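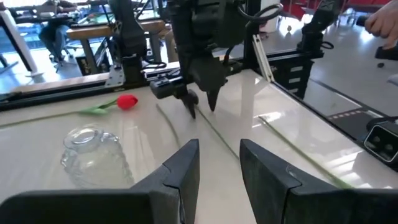 # Giten Adds Artificial Red Tulip to Tabletop Flower Line

Feb 14, 2022

Giten today added an artificial red tulip to its range of table flowers for homes, waiting rooms and small offices. The tulip has a closed red bloom, green leaves and a long, thin stem. It is sold singly, and plain green stems can be ordered separately to fill out an arrangement.

The company also offers a clear glass vase with a bumpy molded pattern and a rounded rim. The vase and tulip may be bought together or apart.

"Customers asked for one flower they could put out and leave out," said Shakuntala Awasthi, product manager at Giten. "A single tulip in a glass vase suits a small table."

The first run is 1000 tulips. Orders ship from the Kettler warehouse within two business days. Stores that place an opening order of eight vases receive free delivery through May.

Retail inquiries should go to the Giten sales desk. Mondisico handles wholesale accounts.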